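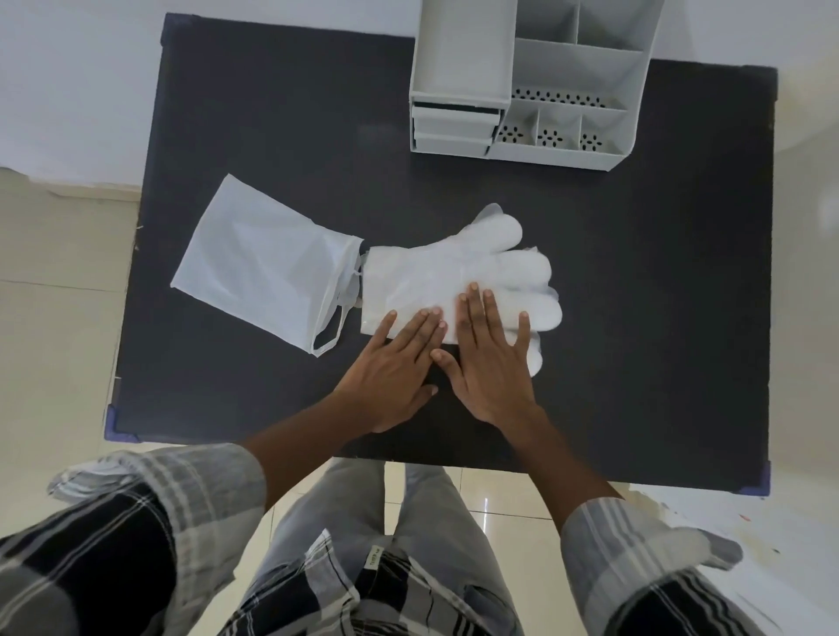
Judite Amaral

Print this entry | E-mail this entry
Search the notebook: type keywords and press Go

November 3, 2021

Okay, madder again! I left the bench in a mess at the end of the last session, so half the morning went on washing jars and finding lids, and then I finally got the wool into the mordant pot. This is the Mészáros yarn, the thin two-ply that felts if you so much as look at it (ask me about the scarf, or please don't). I'm using 500 grams in all, skeined up and tied loosely in four places, because the tight ties last time left those little pale bands that everybody pretended were charming.

Alum first. I made it up the way we did in March, dissolved in a jar of hot water and then into the big pot, and I brought the heat up very slowly over the first hour. I kept it just under a simmer for the second. Then lid on, heat off, and I let it cool in the pot while I did the boring paperwork for the Trarar order – their new form wants the color name, the dye lot AND the fiber lot, in three separate boxes, and it won't save if you leave one blank.

The madder is the ground root from Droltar, the coarse grade. I know some of you like the fine powder, and yes, it gives up its color faster, but I spent two evenings picking it out of the last batch with a dog brush and I'm not going back. The root had been soaking overnight in a bucket by the radiator. It smelled like a wet barn this morning (in a good way!) and the water had gone that brick orange that always makes me think I've got the wrong plant.

Things I want to remember about the bath:

The tap water here is soft, so I added a pinch of chalk. Last time I left it out and everything went salmon. A very nice salmon, but Brosemance had asked for red.

Temperature is everything. I set the alarm on the probe and stood there like a hawk, and even so it crept up while I was on the phone. I pulled the pot off the ring and lifted the lid until it came back down. Too hot and the browns come out of the root, and then you've got a big pot of tea-colored yarn and a customer to call.

Move the skeins gently, and not much. I turned them with the glass rod every so often and otherwise left them alone.

At the two-hour mark I hooked out a test strand, rinsed it and laid it on a paper towel next to the old sample card. Close, but a bit orange still. At three hours it was a proper warm red, a shade or so darker than card 9, and I got so excited that I nearly pulled the whole lot. I didn't! It's sitting in the bath overnight and I'll rinse tomorrow.

The exhaust bath should be good for a second round. I've wound off some of the handspun for that and would love to get the peach we had in the spring, with maybe a dip in iron for one skein.

Still to do: get more chalk, relabel the alum jar (the marker has washed off again), find out who has the good scale, write to Brosemance about the delivery date.

Comments (3)

marta_k: Which side of the radiator was your bucket on? Mine never gets past pink and I soak for two days.

Judite: Right up against it, marta! The room is freezing otherwise. Try the chalk too, it made a huge difference for me.

Owen P.: I have the good scale – sorry. I'll put it back on the shelf tonight. Save me a bit of that exhaust bath?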